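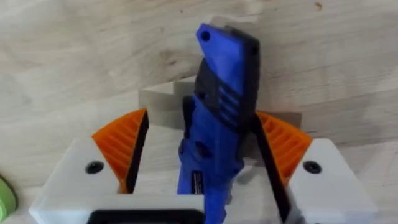

Blue hand tool over a pale wooden tabletop

Wollar Tabletop Oil, 8 oz. tin

I started making this oil for my own kitchen table, which had gone gray and thirsty after years of coffee rings and homework. Two coats later my sister wanted a tin, then her neighbor did, and now I pour it in batches of 100 and still run out every May!

It's a soft, low-sheen finish for bare or previously oiled wood. I love it on pale boards (maple, ash, birch) because it warms them up a little and leaves the grain easy to see. It smells faintly of orange peel for a day or so, then of nothing much.

How I use it: sand lightly, wipe off the dust, rub on a thin coat with a cotton cloth and go have lunch. Wipe away whatever's still sitting on top and leave it overnight. Do it again if the wood looks patchy in the morning. Go thin, please – my first try was so sticky I lost a placemat to it.

Please don't put it over varnish or polyurethane. It just sits there and sulks. And lay your oily rags out flat outdoors to dry, never balled up in a bin, as they can heat up and catch fire.

One tin covers a six-seat table twice, with a bit left for the cutting board stand.

Item no. 143
Also available: Jestetti beeswax paste, Cherkaoui cotton cloths

"Used it on my desk and then on my mother's desk. Ordering again." – Moataz Naciri

Last batch poured 29 April 2023. Ships in a padded box, lid taped down.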